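Urkora changes electricity billing for small rented rooms

Tenants in Urkora's short-stay buildings will pay for electricity by meter reading from October, the housing operator Fakeck said in a notice to residents. The flat monthly charge, which has been the same for every room regardless of use, will be dropped.

The change covers 100 rooms in 3 buildings on the Assunção side of town. Each room already has its own submeter, installed by the contractor Clumine during the last rewiring, but the readings have been used only to check for faults. Under the new terms they will be taken monthly and posted to the tenant's account within eight days.

Fakeck's notice lists the appliances that run day and night – a compact refrigerator, the router and the hallway-side alarm – and says these make up the base load of a typical room. Kettles, hair dryers and portable heaters account for most of the difference between one room and the next. Tenants are advised to keep refrigerator doors shut, leave space behind the unit for air and defrost the freezer section when ice builds up.

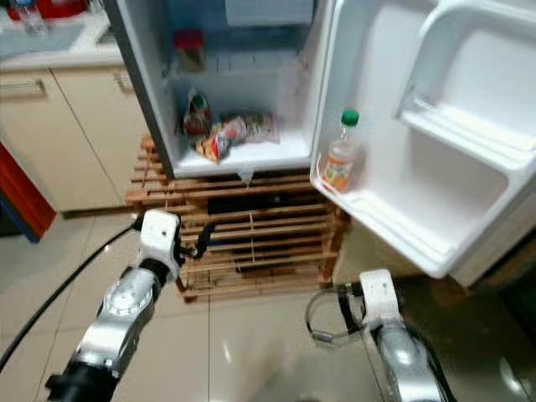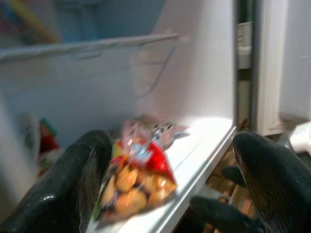

Several tenants replied on the building's message board that the base load should stay in the rent, on the grounds that the refrigerators belong to the operator and cannot be swapped for more efficient ones. One asked for a monthly allowance, with only the use above it billed.

Fakeck has said it will look at an allowance after the first full quarter of readings. Heating and hot water are supplied centrally and are not affected. Rooms with a disputed reading can be retested on request, and no charge applies if the submeter is found to be faulty.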